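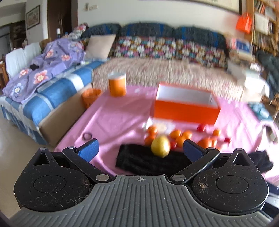 Chapter 5
Gathering Examples by Hand

A learning system for grasping is only as good as the examples we feed it, and this is the chapter where we finally get to make some! Up to now we have worked with data that came in a tidy folder, already cut and labeled. From here on you will be the one producing it, with a gripper in your hand and something ordinary to pick up. Fruit is a wonderful place to begin. A yellow fruit sitting on a folded black cloth, with small oranges and tomatoes crowded near it, already asks a lot of a beginner: which side to come in from, how wide to open the fingers, and how to reach one piece without knocking its neighbor across the table. You solve all of that without thinking. The system has to pick it up from watching you, one example after another.

We call one such example a demonstration. It starts when the gripper begins to move toward the object and ends when the fingers let go and back away. Everything in between is saved: the view from the gripper, the path of your hand, and the width of the opening between the fingers. In this chapter you will record 200 demonstrations, which sounds like a mountain and is really a pleasant couple of afternoons if you share it with a partner.

Why use a hand-held gripper at all, when we could simply film our own hands? Fingers are too clever. A person picking up a plum will roll it, tuck it into the palm and shift it with a thumb, and a machine with two flat pads can do none of those things. If you hold the same kind of tool that the robot will carry, you are forced to work within its limits, and every motion you record is a motion it has some hope of copying. 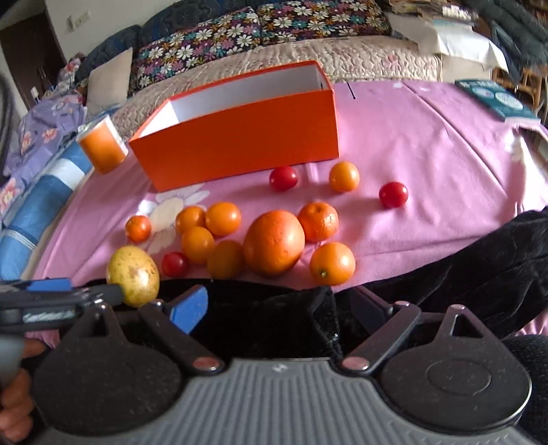 It also makes you slow down. Most students rush their first few grasps and then squeeze too hard. Try closing the pads gently until the object stops shifting, wait a beat, and then lift straight up. Tomatoes will teach you this faster than any paragraph can.

Variety matters just as much as care. In the Mevau exercise, which we come back to at the end of the chapter, a class recorded 74 demonstrations with the fruit set out in the same pattern each time. The trained system did beautifully on that pattern and fell apart when a single orange was moved a hand's width to the left. It had learned a place on the table and had learned very little about oranges. The class went back, shuffled the layout after every 4 grasps, and got a far more useful set.

So move things. Turn the pear so its stem points somewhere new. Start from the left, then from the right, then from high up. Put the small pieces close to the large ones and see how you get in between them.

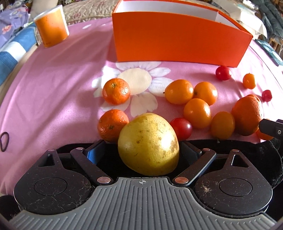

Keep your mistakes, too. A dropped potato should be marked as a failed attempt and stored with the rest, because in Section 5.4 we will use the failures to help the system judge when a grasp is going wrong.

Before you read on

Choose one round object and one long one from your kitchen. Pick each of them up using only two stiff fingers, held straight, and write down how you approached it. Then have your partner do the same without seeing your notes. Bring both sets of notes to Section 5.1, where we set up the recorder and make the first demonstration together.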